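6.4 Gripper stalls or will not release an object

Applies to: Plakley arm with the Drotell two-finger gripper, tabletop mount. Read section 6.1 (Emergency stop) before you start. If the arm has struck a person, do not use this section. Go to 6.9.

Symptoms

The gripper closes on an object and the arm does not lift. The status light blinks amber, and the console shows GRIP STALL or GRIP HOLD TIMEOUT. In some cases no message appears and the arm stays in its last pose with the fingers under load.

The fault is most common when the object sits inside another object, such as a cup, a bowl or a tray with a raised rim. One or both fingers catch the rim on the way down. The controller reads the contact as a grip and closes to full force on the wrong thing. When the arm tries to lift, it takes the container along or stops on overload.

CAUTION: A stalled gripper is still powered. The fingers can open or close without warning when the fault clears. Keep your hands out of the space between the fingers until step 4 is complete.

CAUTION: Do not pull the object out by hand while the status light is amber. In July an operator at the Gastier site did this and the fingers closed on his thumbnail. The arm had not been stopped first.

Clearing the stall

1. Press the emergency stop. The status light goes from amber to solid red. If it stays amber, unplug the arm at the wall and report the unit to service.

2. Wait 50 seconds. The gripper drive holds a charge after the stop, and the fingers may twitch while it drains.

3. Support the arm with one hand under the forearm housing. Do not hold it by the wrist or by the cable. The brakes normally hold the arm in place, but a worn brake can let it sink several inches.

4. Turn the manual release screw counterclockwise with the supplied hex key until the fingers move freely. Two full turns are enough. Do not back the screw all the way out.

5. Open the fingers by hand and take out the object. If a container is caught as well, slide it straight down and away from the fingers. Twisting it can bend the fingertip pads.

6. Look at both pads. Replace them as a pair if either one is torn, lifted at the edge or marked by metal.

7. Tighten the release screw until it stops, then back it off a quarter turn.

8. Move everyone out of reach of the arm. Release the emergency stop and choose Home from the console. The arm homes at low speed. Keep a hand on the stop button until it finishes.

Note: If the arm was unplugged in step 1, do not reconnect it. Leave it for service, even if it seems to move normally afterward.

Checking the approach before you run again

Clearing the stall does not fix the cause. If you restart the same task with the same settings, expect the same fault. Do the approach check below first, using the object and container that failed.

1. Put the object back in its container and return both to the taught position. Leave the rest of the table layout as it was. Other objects affect the path the planner picks, so a check on a bare table proves little.

2. Set speed to Crawl and turn on Pause Above Target.

3. Start the task. The arm stops with the gripper over the target and waits for a confirm.

4. With the arm paused, crouch until your eyes are level with the rim. Stay outside the reach line. Look for a gap between each finger and the container wall, first from the front of the table and then from one side.
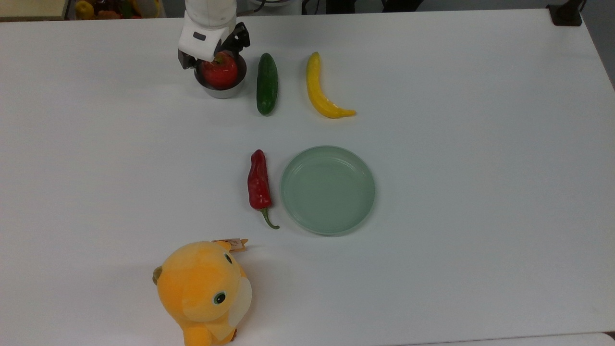
Section last changed: July, by H. Lysenko

An apple in a metal cup is a hard case for this check. The fruit nearly fills the opening, so the fingers have very little room on either side. An object like the cucumber or the banana, lying on the open table, gives no trouble of this kind and should not be used for the test.

5. If both gaps look clear, press Confirm and let the arm descend at Crawl. Stop it at the first touch on the rim. A light scrape counts as a touch.

6. If either finger would land on the rim, press Cancel. The arm backs off to its start height. Change the settings as described below and repeat from step 3.

Settings to change

Finger opening. The factory value is set for objects on a flat surface and is too wide for most cups. Reduce it one step at a time until the fingers clear the wall and still pass the object.

Approach depth. Set the depth so that the fingers grip the part of the object above the rim. Do not let them reach for its widest point if that point is below the rim.

Contact threshold. Lower this value so that the arm stops on a light touch during descent. If you set it too low the arm will stop in mid-air on its own vibration. The console then shows FALSE CONTACT, which is harmless and clears with Home.

Grip force. Leave this alone. Raising it does not help with a stall. It made the Demchenko failures worse: the gripper held the container harder, and the arm went to overload before the timeout could act.

Note: Settings are saved per task, so a change made here does not carry over to copies of the task. Open each copy and enter the values again.

Returning to normal speed

Run the task at Crawl until it completes 3 picks in a row with no contact on the rim. Then turn off Pause Above Target and go up one speed level. Watch the first pick at each level with your hand on the stop button.

If the stall comes back at a higher speed only, check that the table clamp is tight and that the arm cable is not dragging. A loose clamp lets the base shift under acceleration - the error at the fingertips is much larger than the movement you see at the clamp.

When to call service

Stop using the arm and contact service if the stall occurs 2 times in one shift after the settings have been changed, if the fingers do not open with the release screw, or if the arm sinks when you press the emergency stop. Write down the console message, the task name and the four settings before you switch off. The fault log is overwritten at the next start.

Reports go to Taras Derkach. For pads and hex keys, write to Svitlana Savchuk.

6.5 Arm stops short of the taught position

See also 5.3, Re-teaching a position.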